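Search this book
Print this page | E-mail this page

Chapter 14
What Is a Stone Worth?

Price lists make stone look simple. A buyer in Molldale may be quoted 110 a square metre for one block and 400 for its neighbour, and the seller will speak of rarity. Be wary of that word. Rarity is easy to claim and hard to check – few buyers ever see the quarry.

Saodah Wuisan argued that veining sets the price. Perhaps, but her figures came from a single yard. 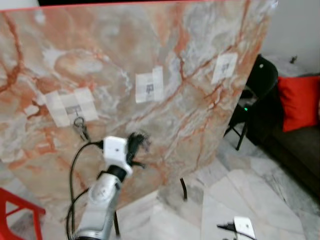 Fashion does at least as much of the work, and fashion leaves poor records. We begin, then, with what sellers say, and ask how much of it can be tested.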